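Speaker notes: "What did the demonstrations teach it?"
Benedikt Holzer, Prerndale meetup, Sep 8, 2023

Slide 1. Opening
Skip the company intro. Say up front that I came to this as a doubter and I'm still one. The claim I want to poke at: drive the arm by hand through a job enough times and it will learn the job. We gave it PC assembly. Processor, memory, one open tower.
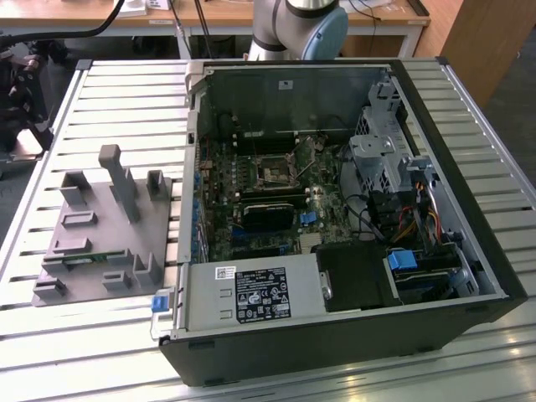 We recorded 206 demonstrations in July with four operators. Sounds like a lot. Ask the room who has trained on fewer and trusted the result. Pause here, let them answer.

Slide 2. The grip
Talk about what the operator feels, meaning nothing. Lirnosik, our remote control setup, sends position one way and sends no force back. People squeeze by eye. Every operator picked a different spot to grab, and the policy has to make sense of all of them.
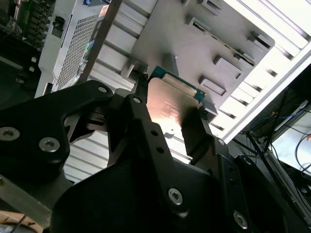
Processor held by its edges, wrist camera view.

Don't linger on it. The point is that a vendor video shows you the grip and stops there. Ask for the next ten seconds.

Slide 3. What we threw out
43 of the 206 went in the trash. Most were operator hesitation: arm hovers, backs off, tries again. Tyagi's argument was that hesitation is useful data, since the robot needs to see recovery. Fair point, and I lost that vote in reverse: we cut them, and now I think she was right. If someone asks for numbers on this, I don't have them. Say so.

Also mention hand guiding. We tried it for one afternoon. Smoother paths, but the person's arm kept getting between the camera and the work.

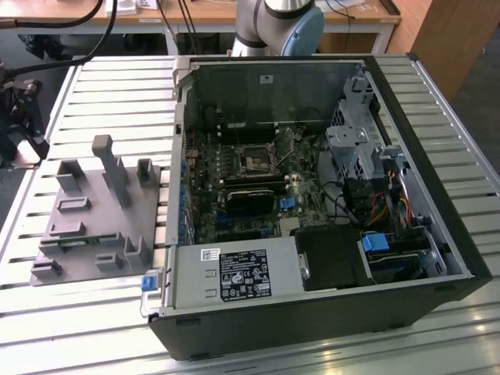 Slide 4. The fixture question
This is where I expect pushback from the Clollholm people. A fixture makes the demos cleaner and it also does part of the thinking. Our processor pocket has a raised rim on all four sides, with a fingertip rising on either side of the chip, so the start pose barely varies. Did the robot learn to find a processor, or did it learn where our pocket is? I moved the plate 10 mm and reran it. Tell them how that went, slowly. 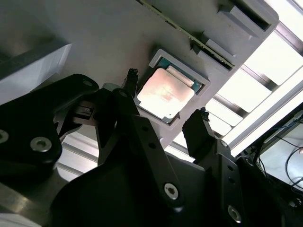 Slide 5. What I'd want to see before believing anyone
Failure counts, including the runs somebody stopped early. Demos from an operator who didn't write the code. Parts that start somewhere untidy. Look at how much help ours gets: even the long green strip at the top of the panel has slot blocks lined up along it. Take all that away and show me the same success rate.

Slide 6. Questions
If they ask whether I'd do it again: yes, with force feedback and half the fixture. If they ask about cost, send them to Tyagi.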